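From: Anca Barbu
To: Bretton small-buildings list
Subject: Re: [bretton] Milk paint on the shed doors, one year on

Yanti Lumenta wrote on Wednesday:

> I know some of you think I'm a convert, and fine, I am. We did both
> shed doors and the long bench in Clumora milk paint a year ago last
> January and I would not go back. It doesn't peel. It wears, and it
> wears nicely, and when you want to freshen it up you just put another
> coat on top without sanding. I've stopped buying the acrylic
> altogether. The old barns were painted this way and they are still
> red, so I don't know what more proof people need.
>
> Ho-yin asked what it cost. I paid 94 dollars for enough powder to do
> the doors, the bench and most of a wheelbarrow. Roel says that's
> robbery but he hasn't seen them.
>
> Yanti

Yanti, I'm glad you like the doors. I've seen them and I like them too. I still don't think they prove what you say they prove, and as three people have now written to me off list asking if they should switch, I'd sooner argue it out here where you can answer back.

Start with the barns. Yes, there are old red barns and they are still red. There were also a great many old red barns that fell down, or were repainted every few years by someone whose job it was, or got a coat of oil paint in the fifties and another in the seventies. When we scraped the north wall of the tithe shed we went through four layers before we got to anything I'd swear was original, and the one on top was ordinary hardware store oil. If you'd walked past that wall you'd have told me it was two hundred years of milk paint. I can't tell by looking at a barn from the road what is on it, and I don't believe anyone else on this list can either.

Then the peeling. I accept that your doors haven't peeled. They're new, they were bare wood when you started, and they face east under a good overhang. My garden gate has acrylic on it, it's older than your doors, and it hasn't peeled either. Bare wood with a roof over it is easy. What I'd want to see is the same paint on a south wall over old finish, which is what most of us have. The Clumora leaflet says you need their bonding additive for that, in small type, on the back, and the additive is sold separately. Once you've mixed it in I'm not sure what you have is so different from the thing you stopped buying.

The claim I have most trouble with is "it wears nicely." I've been hearing that about one paint or another since I joined this list. Everything wears first where it gets knocked, at the edges and the corners, and then you have the color in the middle and something paler around the outside. Some people see that and think charm. I see it and think the end grain is now open to the rain. Brick red and dark green are the two colors everyone here wants, and both of them show a rubbed edge from some way off. 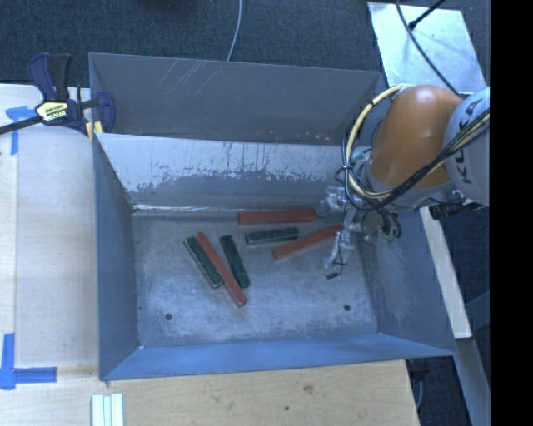 Painted blocks, red and green. Note the pale wear along the edge of the shorter green one.

I couldn't tell you what paint that is, which is more or less my point. If I told you it was milk paint you'd say how nicely it had worn. If I told you it was cheap enamel you'd say that's what you get.

Now the recoating, where I think Yanti is half right. You can put a second coat on without sanding if the first coat is sound and clean. You can do that with nearly anything. The trouble on an outside door is that it's never clean. It has hand grease around the latch, green stuff along the bottom rail and whatever the swallows have left. Ute Rathjen did her henhouse over in the spring straight on top, no washing, and the bottom foot was coming away in flakes by August. She was using Akyol, not Clumora, so I'm not blaming Yanti's brand. I'm saying that "just put another coat on" is a sentence from the front of the packet.

Cost. I went through my receipts because I was sure I'd be proved right and wanted the satisfaction. It didn't come out as clearly as I'd hoped. My acrylic for the gate and the two window frames was cheaper by the can, but I bought primer as well, and a brush I ruined, and in the end Yanti and I are not far apart for the same sort of area. So I take back "twice the price," which I said at the last meeting. Roel can keep saying robbery if he wants, he has never paid for paint in his life.

There's also the matter of the powder going off once it's mixed. Ho-yin left a bucket overnight in the tool room in warm weather and I don't have to tell anyone who was there what it smelled like. Mix less than you think you need. I'll give the acrylic that much, I can put the lid on and come back to it in a month.

What would change my mind? A fair test, which in all the years of this list I don't think we've done once. I don't mean one person's doors against another person's gate. I have a stack of larch offcuts, all from the same boards, and I'm willing to cut 30 of them to the same length. A third get Clumora, a third get whatever acrylic we agree on, a third get plain linseed oil paint, which is Roel's favorite and which he'll complain about if we leave it out. Numbers on the back in pencil, list of which is which kept by somebody who isn't me or Yanti. Screw them to the south side of the compost bays, where they'll get the sun and the splash, and leave them there for two winters.

A few things I'd like settled before I cut anything:

How many coats. The Clumora people say three, the acrylic can says two. I say we follow each label, even though it means more labor for one than the other, because that's what people at home will do (or should).

Whether we round the edges first. A sharp corner never holds paint. I'd leave half of each lot sharp and break the corners on the other half. That will probably tell us more than the paint does, if you want my guess.

Who judges. I would like someone who doesn't care. Is there anyone on this list who doesn't care?

I also looked at the Cistar page Yanti linked to a while ago, the one with the 2,000 hours of weathering in a lamp cabinet. It may be perfectly good work. But the page doesn't say what wood they used, or what they compared it with, or what the samples looked like at the end apart from "excellent." There's a graph with no numbers up the side. I wrote to ask for them and got back a brochure. A lamp cabinet doesn't have swallows in it in any case.

Yanti, none of this is meant to put you off. Do the rest of the wheelbarrow, I'd like to see how it stands up to gravel. But please stop telling newcomers that it's settled, when what we have is your doors and my bad temper.

If you want in on the offcuts, write to me by Wednesday, and say whether you have a decent brush, as I'm down to one.

Anca

PS. Somebody has borrowed the long scraper from the tithe shed and left me the short one. I'd like the long one back.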